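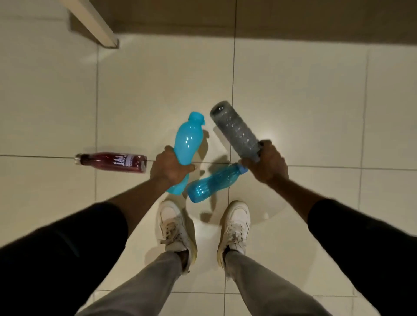

Bottle sorters wanted, Pultley refill room

Part time, start February. Read to the end before you write to us please, half the emails last time asked things that are answered below.

What it is

Pultley takes in used household bottles from drop points in Tusby and Gagnon, sorts them, washes them, gets them back out for refill. Shampoo, body wash, cleaning stuff, water bottles. Every color, every shape. We need 2 people for the sorting floor. Last season 2,270 bottles came through and the pile by the back door did not get smaller, so.

What you do all shift

Tip a bag out on the tile. Pick up, look, decide. Clear or see-through goes one way, solid color goes another. Ribbed and bumpy ones get put aside, they need the long brush. Metal caps come off and go in the cap tub, plastic screw caps stay with their bottle. Anything cracked, out. Anything you can't figure out, leave it on the shelf with a sticky note and somebody from the wash side will look at it.

Then sweep up. Then next bag.

A full shift is 400 bottles once you have the hang of it. First week is slower and thats fine.

Hours

Mornings, 8 to noon. Afternoons, 1 to 5. Tell us which one, or both if you're flexible. No evenings. We close when the delivery van is in for service, you'll get told the day before.

You should

Be OK with bending and squatting, a lot of it happens at floor level. There are low stools if you want one
Have decent color vision or tell us, we can put you on caps
Wear closed shoes, sneakers are good. No sandals, no exceptions
Not mind the smell of old conditioner
Be able to lift a full bag (not that heavy, just awkward)

Don't need experience. Don't need a resume either, a few lines is plenty.

Pay and so on

Hourly, paid every 2 weeks. Rate is the same for everyone on the floor, we'll send it with our reply. Gloves and apron from us, gloves are up to you unless the bag is leaking. Coffee is free, parking is behind the Kilier building, use the side gate as the front one sticks. Bus stops right across the street.

Trial shift

Everyone does one before we say yes, paid. You get a mixed bag and a quick run through, then you sort it and we check the bins after. Speed doesnt matter on the trial. Getting caps right does.

To apply

Email the Pultley office with "sorting" in the subject line. Put in your name, a phone number, mornings or afternoons, and when you could start. Or come by before noon and fill in the card at the desk, pens are in the mug. We answer everyone but give it a week.

Applied last year? Please apply again, we did not keep the old cards.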